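Lurlow Picnic Tumblers – Set of Four, Stackable

Kastunano Home and Outdoors > Tableware > Everyday Drinkware

Hello and welcome to the tumbler page, which is easily the busiest corner of our little shop once the weather warms up. If you've been sent here by a friend, a sister-in-law or somebody at the cricket, you're in good company, and you're very welcome to have a good long browse.

Lurlow tumblers are the plain, cheerful, tapered sort that most of us grew up drinking cordial out of. We've stocked them since our market stall days and we still get a bit excited when a fresh carton arrives.

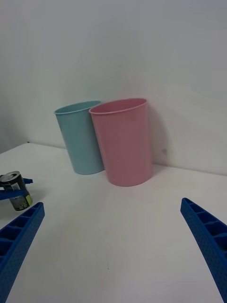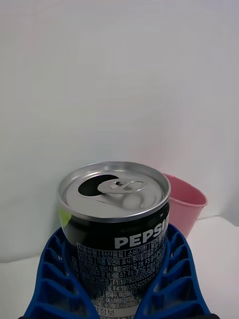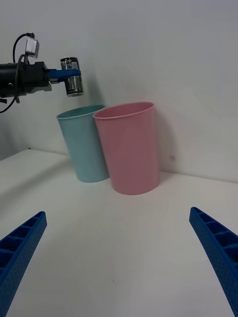

We first came across Lurlow when Radka Perić, who does all our buying, was hunting for something that could live in a caravan cupboard and still look nice enough for Sunday lunch on the verandah. She brought home a sleeve of them, her kids claimed a colour each, and that was pretty much that! We've tried other brands (some lovely, some that went cloudy after a month) and we keep coming back to these.

What you get

Four tumblers in one carton. You can have four of the same colour or the mixed set, and the mixed set is what most families go for, as it saves a lot of arguing over whose drink is whose. Colours this season are sky, rose, lemon and a soft grey. The grey is new and we weren't sure about it at first, but it has grown on all of us, and it does look very smart next to a white dinner plate.

Each tumbler holds 400 mL filled right to the brim, though you'll want to leave some room for ice. They nest inside one another, and if you've had the kind that lock together and have to be prised apart over the sink with much muttering, you'll be pleased to hear that a quarter turn is all these need.

Looking after them

Top rack of the dishwasher is fine. Please keep them out of the microwave, and don't use them for tea or coffee straight off the boil – they're made for cold drinks and they'll go out of shape on you. If you've had beetroot juice or turmeric anything in them, a spoonful of bicarb in warm water, left for 15 minutes, will bring them up nicely. Avoid the scourer. A soft cloth does the job and keeps the shine on.

They do get fine scratches over the years, as all plastic does. My own set has been to the beach more times than I have and it's still going strong, but if you want something that stays flawless, have a look at the Vlachou glass range two pages along.

Handy for

Camping and caravanning, kids' parties, poolside (where glass is a worry), school fetes, the bathroom bench, and the back shed. Stojan Obradović at the bowls club bought 200 of the rose ones for their open day in August and tells us they've been used every week since. One customer grows basil in hers. We'd suggest a saucer underneath!

Specifications

Height: 116 mm
Capacity: 400 mL to the brim
Carton: 4 tumblers
Colours: sky, rose, lemon, grey, mixed
Dishwasher: top rack only
Microwave: no
Lids: sold separately (see Jullico silicone lids, which fit snugly)

Delivery and pick-up

Orders in by Thursday midday go out the same afternoon. We pack in shredded cardboard and paper tape, so the whole parcel can go in your recycling. Larger orders of more than 40 cartons travel by road freight and take a little longer, particularly to Tassie and the Territory, so do give us a bell before you set the date for your party. If you're nearby, choose pick-up at the checkout and come round to the side door. Ring the bell twice, as the first one tends to get lost under the radio.

If a tumbler turns up cracked, send Marin Matić a quick note with your order number and he'll pop a new one in the post. There's no need to send the broken one back.

You might also like

Jullico silicone lids, pack of four
Lurlow jug, 2 L, in matching colours
Vlachou everyday glass, set of six
Kastunano picnic rug, waterproof backing

Colours on screen vary a fair bit, so if you're matching to something you already own, drop us a line and we'll happily post out a swatch card.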